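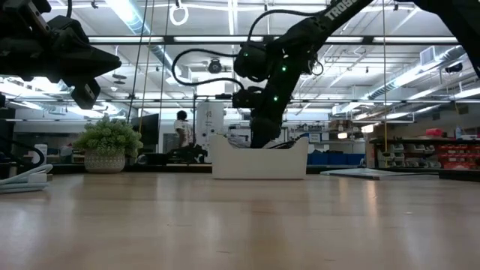
Workbench

A workbench is a sturdy table for making and mending things on, and if you'll let me be a bit personal about it (this is my own little encyclopedia, so I'm going to be), it's the most useful piece of furniture I've ever owned. The word covers everything from a great slab of beech with vices bolted on to a folding contraption you keep behind the door. What they share is a flat top, a solid base and a height you can stand at without wrecking your back.

Early benches

The Romans had them, and theirs were low. You sat astride the thing like a horse, or knelt on the work to hold it still, and pegs and wedges did the rest. I built one of these years ago out of a split log and some broom handles and I have to say I loved it! It's very good for shaving spoons and chair legs, and hopeless for planing a door.

Taller benches crept in over the Middle Ages as planing got more important. By the eighteenth century the French joiners had settled on a shape that plenty of people still copy: one very thick top, four stout legs level with the edges, a shelf underneath and a hook at one end to plane against. There are drawings of these in the old French trade books and they look as if you could park a cart on them.

Further north and east, makers went for something fussier, with a tail vice at the end, a row of square holes along the front and often a shallow tray at the back. The tray is meant for tools. Mine holds pencil stubs, a tape measure that doesn't go back in, and shavings.

Tops

Beech is the usual choice in Europe and hard maple in North America, mostly for being heavy, pale and not too dear. Pine is fine too, whatever the catalogues tell you. It dents, but a dent in the bench is better than a dent in the drawer front you've spent all week on.

How to finish the top is where people fall out. Kylie Bolger, who taught the evening class where I learnt to cut a joint, wanted hers oiled and nothing else, and would flatten it with a hand plane every March. Paora Wihongi had the bench next to mine and varnished his until you could see your face in it. It looked lovely, and everything he put on it slid off. I've gone Kylie's way, though I do it every other year — she doesn't need to know.

Height

The old rule says the top should meet your knuckles when you stand with your arms hanging down. That suits hand planing, where you want your weight over the work. For carving, drawing or anything with small screws you'll want it a good deal higher, somewhere near the elbow. Some people keep 2 benches for this. I've got one bench and a box that sits on top of it, and the box has been "temporary" since I moved in.

Vices and holding

A bench that can't hold anything is a table. The face vice goes on the front left for right-handed people and grips boards on edge. A leg vice does the same job with one long jaw running nearly to the floor, and it's slower to set but grips like nothing else. Then there's the holdfast, a bent iron bar you drop into a hole and whack with a mallet. It works purely by jamming itself crooked, and I still find that a bit magical.

I should own up to my favourites here. I had a Gukex quick-release vice for five years and never had a cross word with it. The Jevavix one before that had a habit of dropping its jaw on one side, so everything came out of it slightly tapered. Second-hand ones from house clearances are often the best buy if the thread isn't worn.

Trade and school benches

Factories and schools needed benches by the dozen, so they got simpler, often with pupils working on both sides. The Kovačević pattern, the one I know best, put a cupboard in the middle and let four children share it. A dealer near me had some in a catalogue, lot 749, and I went along with £40 in my pocket and high hopes. I came home with a mallet.

Folding and portable kinds

The folding bench, with a top in two halves that close together as one long vice, brought all this to people with no shed. They're light, so they walk across the floor when you saw, and you end up with one foot on the step. I keep mine for painting doors.

See also: Sawhorse; Shaving horse; Vice; Holdfast; Mallet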